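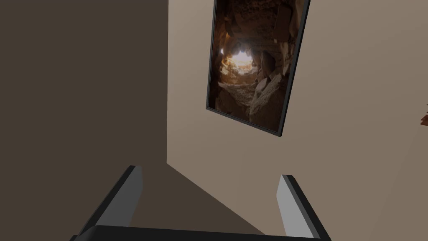 Résidence Pudlow, logements meublés, visite d'octobre. Grille remplie sur place, commentaires repris au propre l'après-midi.

Légende : **C** conforme, **R** à reprendre, **NV** non vérifié.

## 1. Incendie

- [x] Détecteur de fumée dans le dégagement : **C**. Bouton d'essai enfoncé, signal audible depuis la chambre porte fermée.
- [x] Détecteur du séjour : **R**. Voyant éteint. Pile à changer, modèle Ever, à prendre dans l'armoire du local technique.
- [x] Extincteur du palier : **C**. Plomb en place, aiguille dans le vert.
- [x] Plan d'évacuation derrière la porte d'entrée : **R**. L'ancien point de rassemblement y figure encore.
- [ ] Désenfumage de la cage d'escalier : **NV**. Relève du contrat Pidis, rapport demandé.

## 2. Électricité

- [x] Tableau accessible, circuits repérés : **R**. Deux étiquettes illisibles, « sèche-serviettes » et « VMC ».
- [x] Bouton test du différentiel : **C**. Déclenchement immédiat sur les deux appareils.
- [x] Prises de la cuisine : **C**. Celle de gauche de l'évier a été resserrée pendant la visite.
- [x] Multiprises : **R**. Une multiprise branchée sur une autre derrière le bureau. Retirée. Le locataire sera informé par écrit, c'est la deuxième fois.

## 3. Mobilier et fixations

- [x] Meubles hauts ancrés au mur : **R**. La bibliothèque de la chambre n'a qu'une équerre. En poser une seconde, avec des chevilles pour plaque de plâtre et non les chevilles à béton de la dernière fois.
- [x] Portes et poignées : **C** pour l'ensemble. Vis de poignée contrôlées à la main, aucune ne tourne dans le vide.
- [x] Cadres et objets accrochés : **C**. Traction légère vers le bas sur chaque attache.
- [x] Dégagement devant les convecteurs : **R**. Il faut 30 cm libres. Le canapé est trop près, à reculer. 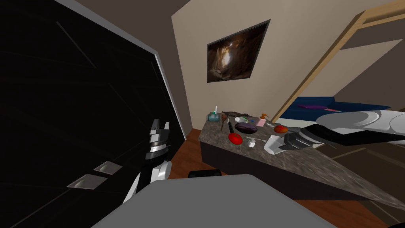 **Van Wijk**
*Contrôle technique et suivi des logements*

## 4. Eau et ventilation

- [x] Robinet d'arrêt général : **C**. Manœuvré fermé puis ouvert. Dur, mais il tient.
- [x] Groupe de sécurité du ballon : **R**. Goutte en continu hors période de chauffe. Remplacement à prévoir avant l'hiver.
- [x] Bouches d'extraction : **C** dans la salle d'eau, **R** dans la cuisine. Grille grasse, à déposer et à laver.
- [x] Joint de douche : **C**. Refait au printemps, pas de moisissure.

## 5. Circulations

- [x] Éclairage de secours : **C**. Coupure simulée, 100 % des blocs du niveau se sont allumés.
- [x] Main courante : **R**. Jeu au deuxième support en partant du bas.
- [x] Paliers dégagés : **R**. Poussette et cartons devant la gaine. Mot laissé à 17 h.

## Suites à donner

| Point | Délai | Qui |
|---|---|---|
| Pile du détecteur | le jour même | Van Wijk |
| Main courante | 2 jours | Van Wijk |
| Équerre bibliothèque | 3 semaines | Pidis |
| Groupe de sécurité | 3 semaines | Pidis |
| Plan d'évacuation | prochaine visite | gestion Pudlow |

Le devis du groupe de sécurité doit séparer la pièce et la main-d'œuvre. Les clés du local technique sont revenues au tableau, crochet 3.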